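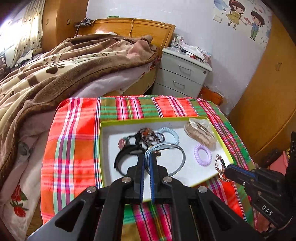

What does a bursary office have to show when the auditors come in? It has to show how each award was decided, who decided it, and that the money went where the letter said it would.

Search this site Enter keywords Go

I love that the answer fits in one breath, because the work behind it fills a whole cupboard! I've got 20 minutes, so I'm going to stick to student funding files and leave payroll and estates for another day.

Start with the file itself. (Slow down here, people will be writing.) A good award file tells its story in order: application, proof of household income, decision, letter, payment. At Lowther College we pulled 30 files before the last audit and read them cold, as if we'd never met the students. Most were fine. In 3 of them the decision was dated before the income proof had arrived, and we all knew how that had happened – somebody had rung up, somebody had said yes, and the paper came along afterwards. Perfectly kind, and still a finding.

So we changed the form. The date box for the decision now sits under the date box for the evidence, and you fill them in going down the page. It's a tiny change and I'm still delighted with it.
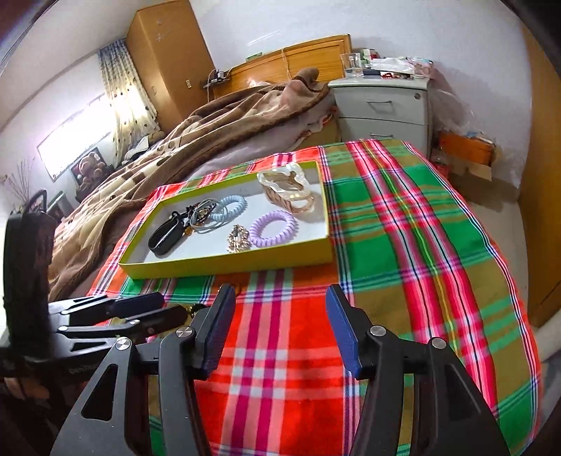 One bursary officer at Brosto wrote back after I sent these notes round: we tried the same thing with the boxes and people just filled them in from the bottom up, so in the end we had the finance desk stamp the evidence on arrival. I think that's a great idea and I've pinched it for next year.

Next, withdrawals. This is where it gets really interesting (pause for groans). A student leaves in week six, and the question is how much of the award they had earned by then. Your own rules have to say which date counts: the last class attended, the day they told you, or the day the registry closed the record. Pick one, write it down, use it every time. At Liltusero the registry and the finance office were each using a different one, both quite sensibly, and the sums never matched until the 2 teams sat down with the same list.

Mention the Fitier spreadsheet here. It works out the share for you and keeps the old version when someone changes a date, and I'll put the blank copy on the shared drive by Saturday. Please check the term dates before you use it, as mine start in September and yours may not.

Then the audit opinion. If yours comes back modified, read the paragraph that says why before you ring anybody. It may be one fund, or one missing bank letter. Write to your governors in plain words, with what was found, what you're doing and when it will be done. Ask the auditors to look over the dates in your plan too – they're usually happy to, and they notice when you've promised everything for April.

Questions from the floor, then the handout on withdrawal dates. Spare copies are by the door.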